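Brotville gripper comparison

From an encyclopedia of laboratory methods and benchmarks

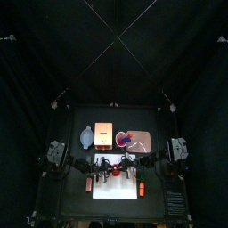 Two-arm Brotville station viewed from overhead, with both grippers above the white board and a red round object between them.

The Brotville gripper comparison is a test procedure for small robot grippers mounted in pairs on two facing arms. It was set up by the engineer Kausar Siddiqui at the Brotville workshop and is used to compare fingers, wrist wiring and controller settings on tasks that need both arms at once. The first full set of results was released on 2018-06-04 and covered 1,215 trials.

Background

Most gripper tests of the period used one arm and a single object. A gripper was scored on how hard it could squeeze, how heavy a load it could lift, or how often it dropped a part. Siddiqui's notes argue that these scores say little about work in which one gripper passes a part to another, where the size of the housing and the path of the cables can matter more than grip force. The Brotville procedure was written to measure that kind of work.

Two gripper designs were compared in the first round. The Lemico design uses thin metal fingertips and a narrow palm. The Nikus design has wider tips with a rubber face and a longer stroke. Both were run on the same arms with the same controller, named Umali, which was written at the workshop for the purpose.

Station

The station consists of a black tabletop in a metal frame, inside an enclosure hung with black fabric. The arms stand on grey bases at the left and right sides and reach toward the middle. A fixed camera looks down on the table. The dark cloth and matte surface were chosen to cut down on stray reflections, which had caused the vision software to lose track of fingertips in early runs.

A white rectangular board lies in the center of the table and marks the main work area. Household objects are set out behind it. A typical layout includes a light blue oval bowl, a rectangular box, a pink cup and a pink tray with rounded corners. Smaller upright pieces, among them an orange cylinder, may be placed to either side of the board. The objects were picked for their differences in shape and color, and the procedure allows others to be swapped in as long as the change is logged.

Procedure

A full session is made up of 22 runs. Before the first run, both arms are sent to a home position and the grippers are opened and closed five times to check for drift. The operator then places the objects by hand using a printed layout sheet.

There are six tasks. The first two are single-arm picks, one for each side, and serve as a baseline. The third is a handover, in which one gripper takes a small part, brings it above the board and passes it to the other. The fourth is a shared lift of the tray. The fifth asks one arm to steady the cup while the other removes an object from it. The sixth is a free task set by the operator.

A run ends when the task is complete, when a part is dropped, or when the controller stops the arms. Contact between the two grippers is recorded separately from a drop, even when one leads to the other. An operator may not touch the table during a run.

Scoring

Each run is given a result, a time and a contact count. Times are compared only between runs that used the same layout. The procedure does not combine the figures into a single score — a choice that has drawn some complaints from users who want a simple ranking.

Results

In the first round the Lemico design did better on the handover and on the cup task. Its narrow tips left more room above the board, where the two wrists come close together. The Nikus design did better on the shared lift, with fewer slips at the rim of the tray. On the single-arm picks there was little to separate them.

The largest source of failed handovers was cable contact. Wiring looped at the wrist could catch on the other gripper during the approach, and the Umali controller read this as a collision and stopped both arms. Moving the loop farther back along the wrist reduced the stops for both designs. The release notes list this as a change to the station and exclude the earlier handover runs from the comparison.

Revisions

A second version of the procedure followed in August. It fixed the cable position, added a slower approach speed for the last part of the handover, and required that camera settings be saved with every session. The task list was left as it was. A proposal to add a second camera at table height was put off, as the fabric at the sides of the enclosure would have had to be cut.

Limitations

The procedure covers light objects only. It does not test wear, and sessions are too short to show changes in the finger pads. Results from other arms cannot be compared directly with those from Brotville, as reach and joint layout affect how the grippers meet above the board.

See also

Bimanual manipulation
End effector
Robot calibration
Object handover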